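Wood grain effect

Wood grain effect (also woodgrain, faux bois or, in the decorating trade, graining) is any surface treatment meant to make a material look like timber, or make a cheap timber look like a dearer one. It covers hand painting, printed papers and foils, embossed plastics and patterns made wholly on a computer. Claims about its age, quality and effect on buyers are common in trade writing and are often poorly supported.

Origins

Most popular accounts say that painted graining is an ancient craft with an unbroken history. The evidence is thinner than that suggests. Painted imitation of wood is certainly old, but the idea of a single tradition handed down from master to pupil seems to come mainly from decorators' manuals, whose authors had lessons to sell. The manuals also disagree with one another on basic points, such as whether the ground coat should be lighter or darker than the finished work.

Hand graining normally uses a flat base colour and a thin glaze, which is dragged with a brush, comb or rubber rocker while still workable. The rocker leaves the arched figure found on many old doors. Whether this figure looks much like oak is a matter of taste. Gregor Lamont, a joiner who wrote a short guide to the subject, thought it looked like "nothing that ever grew".

Printed grain

Printing made the effect cheap. A pattern is taken from real boards, or drawn, and put on paper or foil that is then fixed to a core. The pattern has to repeat at some point, and the repeat is the usual way to spot it. Makers tend to describe their repeats as invisible. Chandrasekhar Kotian laid out 16 sample boards from the Valside range side by side and found the same knot on nine of them. Valside replied that the boards had come from one batch, which does not answer the point.

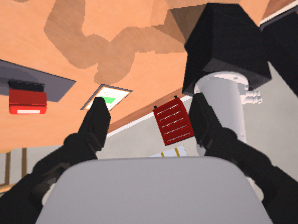

A second weakness is the edge. Grain on a real board carries on over the end in a different form, with the growth rings showing, while a printed sheet stops and a separate strip is put on to hide the core. Better makers match the strip to the face. Many do not, and some catalogues avoid the matter by never showing a corner.

Embossing, in which shallow grooves are pressed into the surface, is said to make printed grain "indistinguishable" from timber. The word appears in sales material from several firms, including Nivarden, but no test is cited. In cheaper goods the grooves and the printed lines do not fall in the same place, and a fingertip finds this out quickly.

Computer-made grain
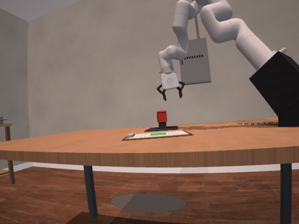
Sunee Sitthichai and Chalerm Bunnag
Last revised November 2021

Digital grain is of two kinds. The first wraps a scanned picture of wood around a shape. The second, known as procedural grain, builds the pattern from a set of rules, usually nested rings bent by a noise function. Supporters of the second method say it never repeats. That is true in a narrow sense, though the bands often have a sameness that the eye reads as repetition anyway.

Scale is a frequent fault in both. Grain stretched to cover a large surface gives figure that would need an impossibly wide tree, and grain made too small looks like cloth. Neither fault matters much if the surface is only a background.

Claims about buyers

It is often stated that people feel calmer in rooms with wood finishes, and that imitation works as well as the real thing. The study most often quoted by sellers, issued by the furniture firm Rojanasak, had 19 people in it, all of them staff. The firm's later leaflet says "100 per cent natural feel", a phrase with no fixed meaning. Sơn Tiêu, reviewing the leaflet, asked what a 50 per cent natural feel would be like and received no reply.

Durability claims need the same care. Figures for wear are usually given for the top coating, and say little about the edges and joints, where damage tends to start.

See also

Marbling
Veneer
Laminate flooring
Trompe l'oeil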